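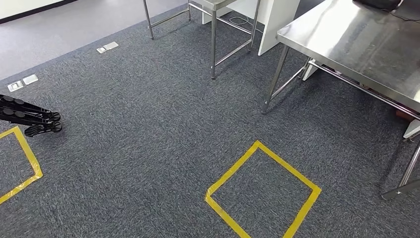
Bodenmarkierungen und Stellflächen, Raum Geselow

Version: 3
Stand: Apr 15, 2025
Pflege: Gil-soo Bang
Zugehörige Projekte: Clollell (Raumplanung), Pyo (Inventar)

Gegenstand

Die Datei beschreibt die mit Klebeband markierten Stellflächen im Raum Geselow, den Bodenbelag und die fest oder überwiegend ortsfest aufgestellten Gegenstände. Sie ersetzt die frühere Liste aus dem Projekt Rerkley, in der die Stellflächen noch als Koordinaten ohne Bezug zum Belag geführt wurden. Alte Einträge liegen unverändert im Ordner archiv.

Boden

Der größte Teil der Fläche ist mit dunkelgrauem, meliertem Teppich in kurzer Faser belegt. Daran grenzt ein hellerer, glatter Laufweg. Die Grenze zwischen beiden Belägen verläuft gerade und dient als Bezugslinie für alle Maße. Gemessen wird immer von der Teppichkante aus, nie von der Wand oder von der dunklen Sockelleiste.

Stellflächen

Jede Stellfläche ist ein Quadrat aus gelbem Klebeband. Die Bandbreite beträgt wenige Zentimeter. Als nutzbare Fläche gilt das Innenmaß; das Band selbst bleibt frei. Die Quadrate müssen nicht parallel zur Teppichkante liegen. Der Drehwinkel wird im Feld winkel eingetragen.

Gegenstände werden vollständig innerhalb des Bandes abgestellt. Ragt ein Gegenstand über das Band hinaus, erhält der Eintrag den Status überstand und wird nicht für die Belegungsauswertung verwendet.

Bodendosen

Nahe der Teppichkante sind kleine rechteckige Abdeckungen bündig in den Boden eingelassen. Eine liegt einzeln, zwei liegen nebeneinander. Die Abdeckungen dürfen weder überklebt noch zugestellt werden. Im Plan tragen sie das Präfix BD.

Arbeitstisch

Der Edelstahltisch steht auf schlanken Rohrbeinen, die knapp über dem Boden durch waagerechte Streben verbunden sind. Er gehört nicht zu den markierten Stellflächen und wird im Plan als Hindernis geführt. Maßgeblich sind die Fußpunkte, nicht die Kante der Tischplatte. Nach jedem Verrücken sind die Fußpunkte neu einzumessen. Die weiße Platte an einem der Beine ist im Inventar getrennt erfasst.

Dateien

flaechen.csv: ein Eintrag je Stellfläche
hindernisse.csv: Tisch, Platten, Bodendosen
belegung.csv: Protokoll der Belegung, höchstens 500 Zeilen je Datei
plan.svg: Grundriss im Maßstab 1:25

Felder in flaechen.csv

id: Kennung, beginnt mit F
x, y: Mittelpunkt in Zentimetern, bezogen auf die Teppichkante
winkel: Drehung in Grad gegen die Teppichkante
innenmass: Seitenlänge ohne Band, in Zentimetern
zustand: gut, ausgefranst, erneuern
bemerkung: Freitext, optional

Zustand der Markierungen

Kleine Falten und sichtbare Stöße an den Ecken sind zulässig. Leicht ausgefranste Ecken mit überlappendem Band werden als ausgefranst geführt, bleiben aber in Gebrauch. Der Wert erneuern gilt erst, wenn sich eine Ecke vom Teppich löst oder das Innenmaß nicht mehr eindeutig bestimmbar ist.

Erneuern einer Markierung

1. Ecken außerhalb des Bandes mit Kreide anzeichnen.
2. Altes Band flach abziehen, Fasern absaugen.
3. Neues Band ohne Zug auflegen, an den Ecken überlappen lassen.
4. Innenmaß an allen Seiten prüfen und in flaechen.csv eintragen.

Bekannte Einschränkungen

Der Plan gibt die Teppichkante als ideale Gerade wieder. Abweichungen von bis zu 8 Millimetern sind nicht korrigiert. Die Rohrbeine sind als Punkte eingetragen, ihr Durchmesser fehlt. Der glatte Laufweg ist nur bis zur Wand erfasst. Eine Neuvermessung ist für Mai vorgesehen; bis dahin bleiben die Kennungen unverändert.

Änderungen an den CSV-Dateien bitte mit Kürzel und Kennung der betroffenen Fläche im Änderungsprotokoll vermerken.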